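뉴스룸 > 보도자료 > 로봇·자동화
3월 | 글 홍보팀

우드벨 아닌 '운델(Wundell)', 그리퍼 비교 시험 1차 결과 공개
손가락형 2종·손목 카메라 2종, 같은 팔에 물려 571회 파지

로봇 핸드 부품사 우디바리(Udivari)가 자사 그리퍼 '운델'의 비교 시험 1차 결과를 내놨다. 이름을 '우드벨'로 잘못 적은 기사가 몇 건 있어 제목에 먼저 밝혀 둔다. 정식 표기는 운델.

시험 기간은 3월 한 달. 장소는 우디바리 시험실. 비교 상대는 마투바르(Matubbar)의 평행 그리퍼다. 팔과 제어기는 베르노라(Vernora) 제품 한 대로 통일했고, 손가락과 카메라만 바꿔 끼웠다. 총 파지 횟수 571회. 대상 물체는 컵, 그릇, 뚜껑, 얇은 플라스틱 용기 등 생활용품 위주. 산업용 부품은 이번에 빠졌다.

결과부터. 운델 손가락의 파지 성공률은 94%. 들어 올려서 8초 버티면 성공으로 쳤다. 마투바르 쪽 수치는 상대 회사와 공개 범위를 협의 중이라 이번 자료에는 싣지 않는다. 다만 두 제품의 차이가 가장 크게 벌어진 구간은 벽이 얇고 아래로 갈수록 좁아지는 컵이었다. 위쪽을 잡으면 테두리가 눌리고, 아래를 잡으면 미끄러진다. 시험팀이 제일 오래 붙잡고 있던 문제.

시험을 맡은 베네딕타 아도(Benedicta Addo) 책임은 "컵은 쉬워 보이는데 막상 해 보면 제일 까다롭다. 힘을 조금만 더 줘도 찌그러진다"며 "밑동 가까이를 잡고 손가락을 안쪽으로 기울이는 쪽이 값이 제일 고르게 나왔다"고 말했다.

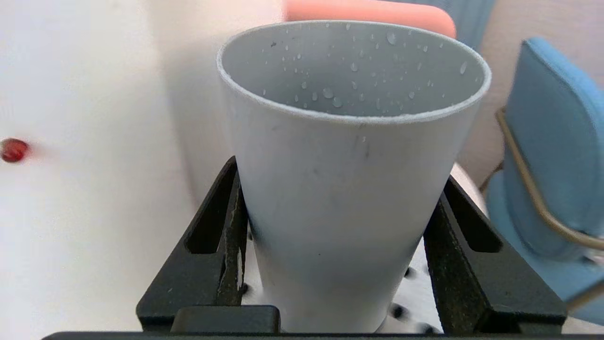 파지력은 세 단계로 나눠 돌렸다. 약, 중, 강. 약에서는 빈 컵만 안정적이었고, 강에서는 얇은 용기의 변형이 눈에 띄었다. 현재 기본값은 중. 물체 종류를 제어기가 알아서 구분해 단계를 바꾸는 기능은 아직 없다. 다음 펌웨어에서 넣을 예정이나 일정은 미정이다.

젖은 물체 시험도 따로 했다. 182회. 컵 안팎에 물을 뿌리고 닦지 않은 채로 잡는 방식이다. 성공률은 마른 물체보다 낮게 나왔고, 실패의 절반 이상이 들어 올리는 순간이 아니라 팔이 방향을 틀 때 발생했다. 손가락 안쪽 면의 마모도 원인 중 하나로 보고 있다. 새 손가락과 오래 쓴 손가락을 번갈아 끼워 다시 재는 중. 이 부분은 결과가 나오는데로 추가 공개한다.

카메라는 손목에 다는 소형 두 종류를 썼다. 하나는 화각이 넓고 하나는 좁다. 넓은 쪽은 손가락 양끝과 주변 물체가 한꺼번에 들어와 접근 단계에서 유리했지만 가장자리 왜곡 보정에 시간이 들었다. 좁은 쪽은 컵 테두리를 더 또렷하게 잡는 대신, 물체가 가까워지면 화면 밖으로 빠지는 일이 잦았다. 시험팀은 일단 넓은 쪽을 표준으로 정했다. 빠르게 움직일 때 번지는 문제는 두 카메라 모두 있었고 노출 시간을 줄여서 대응했다. 조명을 더 밝게 해야 하는 점은 숙제.

제어기 쪽은 간단히. 베르노라 제어기와 운델의 통신 지연은 이번 시험 범위에서 문제가 되지 않았다. 연결 케이블만 한 번 교체했다. 커넥터가 헐거워서.

차투리카 초두리(Chathurika Chowdhury) 제품 총괄은 "성공률 숫자 하나로 그리퍼를 고르는 고객은 별로 없다. 어떤 물체에서, 어떤 자세로 놓쳤는지를 더 많이 물어본다"며 "실패 기록까지 같이 드리는 걸로 방침을 정했다"고 밝혔다. 실패 기록에는 파지 위치, 힘 단계, 손가락 사용 횟수, 손목 카메라 영상이 포함된다.

2차 시험에서는 손잡이 있는 컵과 유리컵, 뚜껑 덮인 용기가 추가된다. 손가락 안쪽 패드도 재질을 바꿔 두 가지를 더 만든다. 마투바르 그리퍼는 계속 비교 대상으로 남고, 다른 제조사 한 곳과도 참여를 논의하고 있다. 회사명은 합의 후 공개.

시험 절차서와 1차 요약표는 우디바리 홍보팀에 요청하면 받을수 있다. 손목 카메라 영상 원본은 용량 문제로 별도 신청. 시험실 방문 취재는 오전 10시부터 가능하며 사전 연락 필수.

문의: 우디바리 홍보팀

태그: 그리퍼, 로봇핸드, 손목카메라, 비교시험, 운델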